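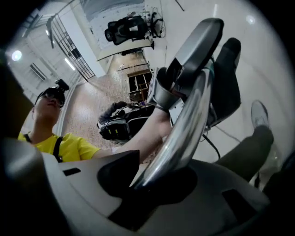
I ride the Lildale line to work, and I've stopped believing most of the commuter safety tips that get passed around. A few hold up in the kitchen and the workshop too.

**Stand behind the yellow line.** Fine, but the line only helps if you can see it. I tried the same trick on my basement steps with a 22-foot roll of tape. It peeled in a week. Paint the step edges, and sand them first.

**Wear "grip" soles.** My pair slid on a greasy kitchen floor like any other shoe. Mop up the grease.

**Hold the rail.** This one I'll grant. Go and pull on yours at home, though. Mine was held up by two short screws and some old filler. Longer screws, driven into the studs, fixed it.

**Keep your bag on your lap.** The claim is that bags in the aisle trip people. I buy it. So do toolboxes left in a garage doorway, and I've never seen a tip sheet mention those.

**Buy a folding step with a rubber top.** Hui-mei Chang swears by hers. I'd check the hinge before the rubber. If it wobbles in the store, leave it there.

*Last changed 26 Feb 2020*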